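9/24/19

The cell and I are back on speaking terms

Regular readers will remember that in August I was handed the bag cell at Brusham, on the grounds that I had once fixed the label printer. Two arms, a white table, white panels all round, and a job description that amounts to picking up soft things by whatever part of them presents itself. I said I would write up the service when it was done. It's done, or at any rate the covers are back on.

Soft goods are murder on a gripper. A metal part either is between the fingers or it isn't. Fabric sneaks off round the back. The fault log I inherited had 159 entries in it, and most of them said "grip lost" followed by a time, which is like keeping a diary that says "rained". So I started where I always start, at the wrist, with a hex key and the lights off on everything that could move.
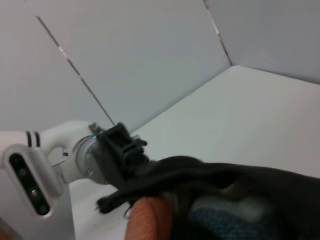
The flange screws were the first disappointment, in that they were fine. I had rather hoped for a loose one. I took them out anyway, wiped the faces, put the gripper back and did them up crosswise in two passes with the small torque wrench, then drew a line of paint pen across one head so that I can tell at a glance next time. The previous keeper of the cell had not believed in paint pen. He had believed in threadlock, and plenty of it.

Next was the cable. If you run the lead to the gripper with no slack it will last until the wrist turns fully over, and if you leave a generous loop it will find a strap and marry it. I spent most of a morning getting the loop short enough to keep out of mischief, running the wrist through its whole travel at crawling speed with one hand on the stop button – tedious, but I'd sooner be bored than buy another connector.

Then the jaws. The grip force had been turned up, presumably by someone losing patience, to the point where it left creases you could read by. I brought it down in small steps, testing on bags with straps, because a strap is where everything goes wrong. One arm takes the body, the other takes the webbing, and if they disagree about where the bag is you get a tug of war between two contestants who never tire. The cure for that is recalibrating the arms to each other, all 11 poses of it. I did it twice, having leaned on the table during the first.

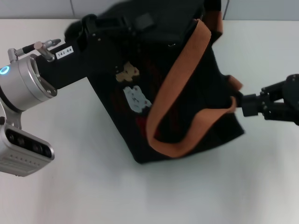

Kibet Nyaga wrote in after my last post to say that I was wasting my time with the force setting and should look at the finger pads first. At Stundaddale they changed theirs every 2,000 picks whether they looked worn or not, and most of the lost grips went away by themselves. Also, he added, stop cleaning them with solvent.

I had been cleaning them with solvent. I have now stopped, and apologised to the pads, and bought a new set. Warm water and a lint-free cloth does the job. The old ones had gone shiny along one side only, so I shimmed that finger before fitting the new ones and the jaws now meet square. I'd have found it weeks ago if I had looked at the thing end on, with a torch, like the manual says. Page 40, under a drawing so small it might be a stapler.

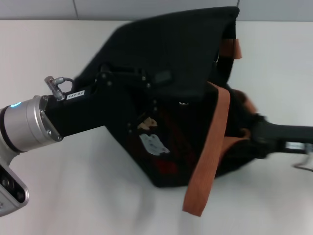

Camera lenses got a wipe with a proper lens cloth and no shirt sleeves were involved. Lint gets everywhere in this job, and a fuzzy lens will have the arm reaching confidently for a bag that is two fingers' width to the left. After that I reset the home positions, saved the lot under a name I might recognise (the existing files were called "new", "new2" and "newgood") and wrote the pad date on a strip of tape inside the door.

Still to do: the left arm makes a small tick when it comes up from the table, only at low speed and only when I'm on my own with it. Rweyemamu want a recording before they'll talk about sending a part, so I've been crouching beside it with my phone. If anybody at Murau is reading, I've still got your long hex driver, and you can have it back when the ticking stops.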